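Search the archive
Search this list: enter keywords Go Advanced search

Re: [home-and-hearth] Dusting round a fabric armchair

On an evening in September, Refugio Escobedo wrote:
> Does anyone dust before they hoover, or after? My armchair is
> a pale grey one and every bit of fluff shows. I've got
> 4 different dusters in the cupboard and don't like any of them.

Hello Refugio and all,

Before, always before! Whatever comes down off the furniture ends up on the floor, so you may as well hoover once and be done with it (Thijs will disagree, he always does). I'm on a feather duster at the moment and rather fond of it. Grey armchair at my end too, with nice fat rounded arms, next to a big wooden piece, and the usual nest of cables on the floor that I keep meaning to tidy.
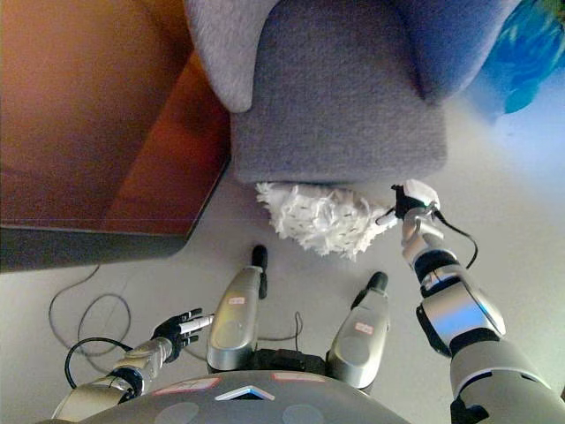
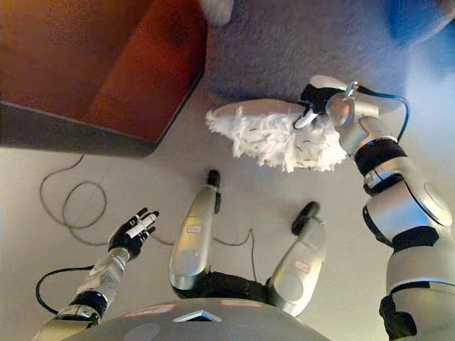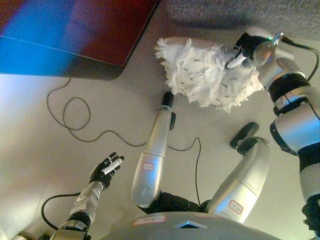

For the chair itself I'd go over it with a barely damp cloth, top to bottom, then the upholstery nozzle down the sides of the seat. I found 70p and a hair grip last time. Cables I lift up and wipe one by one, which is dull but they do hold the dust something awful.

Kumaresan, did you ever try that Cleleck spray on your sideboard? I'm a bit wary of it near fabric.

Cheers,
Arsalan Hayat

We use cookies to keep you signed in to the archive. Accept Manage settings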